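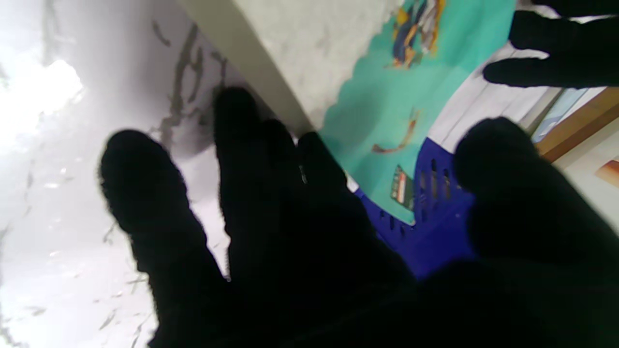
Aushilfe gesucht: Bücher und Hefte sortieren, einräumen, beschriften (m/w/d)

Stand 8. Apr. 2022, Stelle ist noch offen

Kurz und schnell, weil es eilt: Wir suchen jemanden für unsere Leihbücherei Gruldale. Klein, in einer Wohnküche untergebracht, gearbeitet wird am großen Tisch mit der Marmorplatte. Kein Büro. Kein Lager. Dafür Gasherd und Kaffee.

Worum geht's: Bilderbücher, Vorlesehefte, Schulhefte, lose Blätter. Kommt alles zurück aus den Kindergruppen, meistens durcheinander. Muss sortiert, durchgesehen und in Stehsammler gestellt werden. Die Stehsammler gehen dann an die nächste Gruppe raus. Insgesamt 74 Stück sind im Umlauf, bis Juli sollen alle einmal neu gepackt sein.

Aufgaben im Einzelnen:
Rückläufer annehmen, auf den Tisch legen, nach Format trennen
Seiten durchblättern, lose Seiten und Gekritzel notieren (bitte nicht selber kleben!)
Barcode mit der Liste abgleichen
Bücher in den Stehsammler stellen, Rücken nach vorn, große nach hinten
Etikett drauf, Liste rein, fertig
Am Ende Tisch abwischen, der Marmor nimmt Kaffeeränder übel

Zu den Stehsammlern noch was: wir nehmen die blauen aus Kunststoff, zwei Fächer, gelochte Seiten. Linkes Fach Vorlesebücher, rechtes Fach Hefte und dünne Sachen. Wenn nur ein Buch drin ist, kippt es schräg und verbiegt auf Dauer. Also immer erst die festen Einbände, dann auffüllen. Große flache Bücher bleiben bis zum Schluss auf dem Tisch liegen, sonst räumt man zweimal. 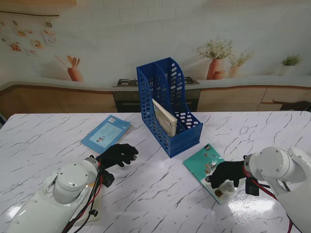 Arbeitszeit: 26 Stunden im Monat, Einteilung nach Absprache. Vormittags ist am besten, nachmittags wird die Küche manchmal anderweitig gebraucht. Schichten von 3 Stunden haben sich bewährt, danach lässt die Konzentration nach und es landen Hefte im falschen Fach. Samstag geht auch mal, muss aber nicht.

Was wir brauchen:
Sorgfalt. Wirklich. Ein vertauschtes Etikett und die halbe Liste stimmt nicht mehr
Saubere Hände, keine Handcreme vor der Schicht (gibt Flecken auf den Einbänden)
Ordentliches Deutsch für die Listen, lesbare Handschrift
Bereitschaft zu stehen, der Tisch ist zum Sitzen etwas hoch
Zusage bis Ende Juli, danach sehen wir weiter

Was wir nicht brauchen: Zeugnisse, Bibliotheksausbildung, Bewerbungsfoto. Erfahrung mit Kinderbüchern ist schön, wird aber nicht vorrausgesetzt. Schüler ab 16 und Rentner gern, Studierende sowieso.

Was es gibt: Bezahlung auf Minijob-Basis, Stundensatz nennen wir beim ersten Gespräch. Getränke frei. Ausgemusterte Bücher darf man mitnehmen, sind aber oft schon ziemlich durch. Fahrtkosten leider nein, das gibt der Topf nicht her.

Einarbeitung: ein Vormittag. Da zeigen wir auch, wie man die Stehsammler anfasst. Klingt albern, aber die Lochung verleitet dazu, mit den Fingern reinzugreifen, und dann steckt man fest oder zieht das ganze Ding samt Inhalt vom Tisch. Am Rand greifen, zweite Hand drunter. Volle Sammler nie nur an einer Seite heben. Leere bitte nicht stapeln, die verkanten und man kriegt sie kaum ausseinander. 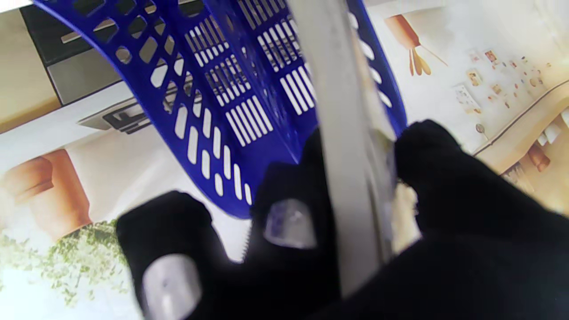
Blauer Kunststoff, rundum gelocht: gegriffen wird am Rand.

Bewerbung: formlos, ein paar Zeilen reichen. Wer bist du, wann kannst du, ab wann. Bitte mit Telefonnummer, wir rufen lieber an als lange hin und her zu schreiben. Zettel in den Briefkasten der Leihbücherei Gruldale oder über das Kontaktformular auf dieser Seite, Betreff "Sortieren". Bitte keine großen Anhänge, das Postfach ist dauernd voll.

Probeschicht ist bezahlt. Wer danach nicht möchte, sagt einfach kurz Bescheid.

Rückmeldung kommt innerhalb einer Woche, auch bei Absage.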